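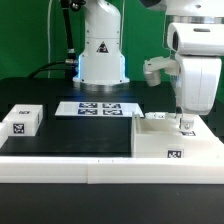
Fanni Bíró joined Oltance as digital marketing coordinator with a short list of duties and an archive of company pages in need of review. In an interview for the staff pages, she described how the position is organized and what the company expects of it.

Her first assignment was an audit of the existing website. "I read every public page before I proposed anything," Bíró said. "Several product pages carried the same title, and two of them competed with each other in search results." The audit led to a written plan, which the head of communications approved with minor changes.

Search work now takes up the early part of her week. She reviews page titles, internal links and the questions visitors type into the site's own search box. "The search box is the most useful report we have," she said. "People tell us in their own words what they could not find."
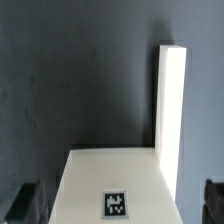 White surface against a blue-gray wall.

The company newsletter, Hetanar, was also placed under her care. It had been sent to every contact on a single list. Bíró divided the list into five groups according to the subjects readers had chosen, and reduced each issue to eight items. "We had been writing for ourselves," she said. "A distributor and a job applicant do not need the same letter."

Outside agencies remain part of the arrangement. Karamanlidis prepares paid advertising, while Ivomov supplies translations of campaign pages. Bíró approves all text before publication — a step she considers essential for consistent wording.
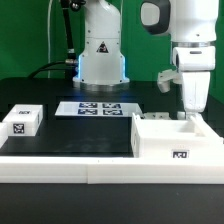 Page last changed: 5 Jun 2023

Asked about social media, Bíró said the company would keep fewer accounts and answer messages more promptly. A style guide of 40 pages is being shortened for colleagues who post only occasionally, and the new edition is planned for August.

She advises applicants for similar positions to bring samples of edited work. "I want to see the first draft and the final one," she said. "The difference between them shows me how a person makes decisions."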